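About Paltovix

We teach robots everyday jobs by doing the jobs ourselves first. Paltovix started in Tosville with one question that Pirmin Riedl and Edin Georgiou kept arguing about over lunch: how little practice does a robot arm need before it can handle an object it has never met? We still argue about it, but now we have numbers!

Our method is simple to say and took us ages to get right. A person holds the same kind of gripper the robot will use and does a task by hand, at a normal pace, on a normal table. The recordings go into a model we call Amadi, which learns how the fingers should move from one moment to the next. There is no joystick and no robot in the room while we record, so a session can happen in an office or somebody's kitchen.

Our favorite tasks right now are the small electrical ones. Plugs are wonderful to work with. They have a heavy end, prongs that have to face the right way, and a cable that pulls in whatever direction it likes. 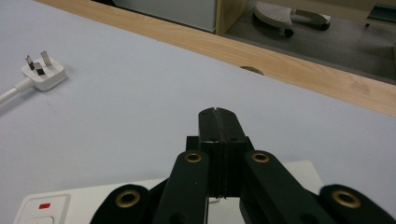

What we're finding

The black fingers meet flat along one seam, and a plug with its prongs in the air gives them very few good places to hold. People choose a grip without thinking. For a long time Amadi didn't, and it would go for the cable almost every time.

What changed things was variety. We used to record 338 demonstrations of one plug on one table. Then Edin tried 200, spread over 6 different rooms, and the new model beat the old one on plugs it had not been trained on. Fewer recordings, better grasps — we ran the whole test again in April because we didn't quite believe it. Same answer.

It still struggles when the cable is under tension, and turning a plug over in one move is hit or miss. Pirmin is working on that part with our partners at Tultdale, who are very patient about the number of extension leads we borrow.

How we work

We're a small team and everyone records, including the people who write the code. You learn a lot about a task from doing it up to 6 times in a row with two stiff fingers. We write up the failures next to the successes, and we love hearing from labs that have tried the same thing and got a different result.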